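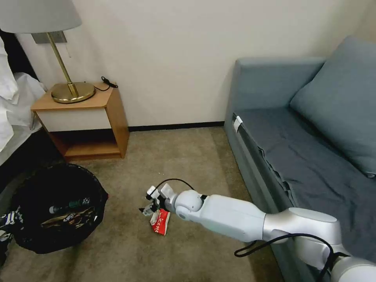 The nightly rate is the least useful number in travel, and every booking site knows it. I went looking for a room in Bretar this January and found one at Baltum's budget place for a price that made me feel clever. By the last screen it had grown a "stay fee," a "linen contribution" and something called guest assurance, which I have read the terms of twice and still can't explain. I no longer felt clever.

The usual defense is that fees let hotels keep the base price low and charge people only for what they use. I would believe that if I could decline any of them. Try telling the desk you brought your own sheets. The stay fee at the Kasura, four blocks over, covers a gym that closed for repairs and a newspaper. The Villalobos charges 18 dollars a night for "connectivity" and then asks for your email address before it lets you connect.

Then there is the loyalty program. You need 600 points for a free night and you earn 20 per stay. I did the math in the elevator. The free night, by the way, does not include the stay fee.

A room itself doesn't need much, and I suspect that is the real trouble for the people selling it.

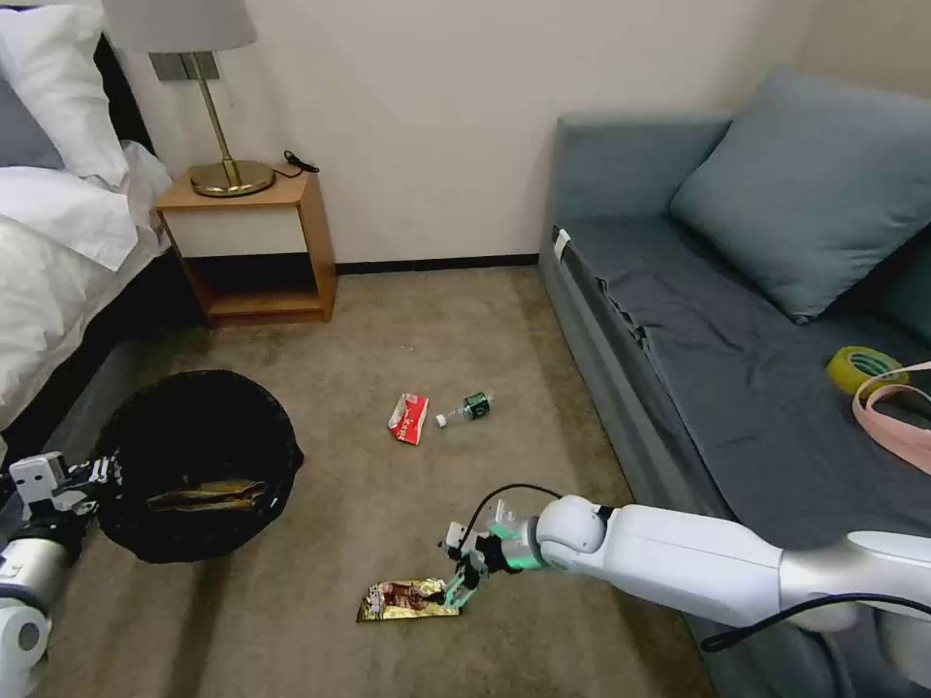 Hotels compete hard on words because the rooms are so hard to tell apart. Read enough listings and you will meet the "sleep sanctuary" and the "curated lounge zone." Strip out the adjectives and you have a bed with a white duvet, an open wooden nightstand with a lamp on it, a gray sofa and a black trash bin on beige carpet. I have nothing against any of that. I sleep fine in it. But it is a bed and a sofa, and I would like to be told what it costs before I have typed in my card number.

People say rules are coming that will force the full price onto the first page. Maybe. I have heard it before, and the industry is good at obeying a rule in very small gray type. What I do now is call the desk and ask for the total, taxes and everything, for the nights I want. Twice they have put me on hold to find out — and once they came back with a number higher than the website's.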